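Home Products Support Manuals Contact

Purnside Garment Steamer
Section 4: Setting Up and First Use

4.1 Before you start

Choose a level floor within reach of a grounded outlet. Do not use an extension cord. Keep the steamer at least two feet away from curtains, bedding and upholstered furniture.

CAUTION: The steam head and the lower part of the hose get hot. Keep children and pets out of the room while the unit is plugged in.

4.2 Assembling the pole

1. Set the base on the floor with the water tank facing you.
2. Push the lower pole into the socket until it clicks.
3. Open both clamps, pull the upper pole to full height and close the clamps.
4. Slide the hanger bracket onto the top of the pole. The hook for the steam head goes on the right.
5. Screw the hose collar onto the base, turning it clockwise by hand. Do not use pliers.

4.3 Filling the tank

1. Lift the tank straight up by its handle and turn it over.
2. Unscrew the cap and fill to the MAX line with cold tap water.
3. Replace the cap, turn the tank upright and lower it into the base.

Note: If your water is hard, use half tap water and half distilled water. Do not add fragrance, starch, vinegar or fabric softener.

4.4 First use

1. Plug in the unit and turn the dial to LOW. The light comes on.
2. Wait 90 seconds for the steam to start.
3. Hold the head upright and let it steam into the open room for two minutes. A slight smell is normal the first time.
4. Hang the garment, turn the dial to the setting you need and work from the top down.

Keep the hose as straight as you can. Water that collects in a low loop makes a gurgling sound and may drip from the head. Raise the head above your shoulder for a few seconds to let the water run back.

4.5 Printed shirts

Transfers and rubbery prints can soften or stick if steam is applied to them directly.

1. Read the care label. If it says "do not steam," stop.
2. Spread the shirt on a table and check the print for cracks or lifting edges.
3. Turn the shirt inside out and put it on a hanger.
4. Steam on LOW, keeping the head two inches from the fabric.
5. Let the shirt hang for ten minutes before folding it.
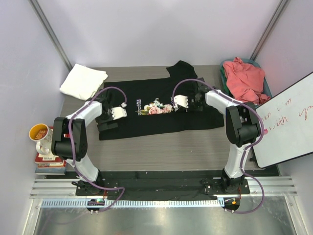
Figure 7. Black shirt with a floral print, spread on a table.

CAUTION: Never steam a garment while someone is wearing it.

4.6 After each use

1. Turn the dial to OFF and unplug the unit.
2. Let it cool for 30 minutes.
3. Empty the tank and leave the cap off until the inside is dry.
4. Hang the hose over the bracket without kinks.

Descaling is covered in Section 6. For replacement clamps and caps, see the parts list in Section 8.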